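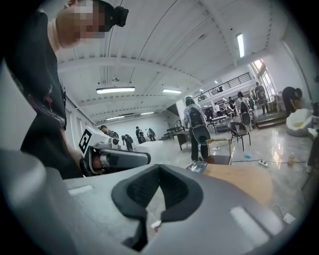 3.2 The hall and how people settle in it

I should say up front that I came to Ridside to study lighting and ended up writing mostly about where people stand. The hall is one long room, and when I first walked in I did what I think most visitors do, I looked up. The ceiling is white and ribbed, with beams crossing it, and the fluorescent fixtures don't line up the way you'd draw them on a plan. Five of them show in Figure 1, and even in that one view they differ: there's a long rectangular one near the middle, a narrow one over to the right, and a couple of small ones deeper in toward the far wall. Sze-wing Tse, who did the light readings with me in July, calls it a ceiling that got added to. I'd agree!

For the readings we laid out 76 points on the floor and took each one at desk height, mid-morning and again after dark. The lowest daytime value was 200 lux and the highest was 1000, both within an easy walk of each other (the low one was in a corner where the coats go). My first guess was that people would drift to the bright spots to talk. They didn't, or at least not in any way I could pull out of the notes. Mohandas Varma coded the same notes separately and got there before I did, and he was nice enough not to rub it in.

What people did like was an edge. Again and again the notes have a group stopping near a wall, close enough to lean on it but usually not leaning. The far group in Figure 1 is pretty typical: four people near the white wall, one of them bent forward, and backpacks still on the others. I got quite attached to the backpacks as a clue. In our coding, a bag on the back goes down as "passing through" and a bag on the floor as "staying", and Zarmeena Khokhar and I argued for most of an afternoon about what to do with a bag on one shoulder. We ended up with a third code, "undecided", and it turned out to be the one I used most.

Then there's the low white counter. I'd left it off my first floor plan completely – it didn't look like it mattered – and Zarmeena put it back in. It's low enough to see and talk across, so it doesn't hide anybody, but in our notes people walk around it as a matter of course and a conversation on one side rarely picks up anyone from the other. We treat it as a boundary in the rest of the paper, with the same weight as a partition. A reader who disagrees can rerun the grouping without it, and the totals by zone are in the appendix.

One gap to be clear about: we have no sound measurements. The hall is bright and hard-surfaced to my ear, and I suspect people chose the walls partly to hear each other, but I can't back that up yet. Ningsih Simanjuntak has offered to take that on at the Kumgate site, using the same grid and the same three bag codes.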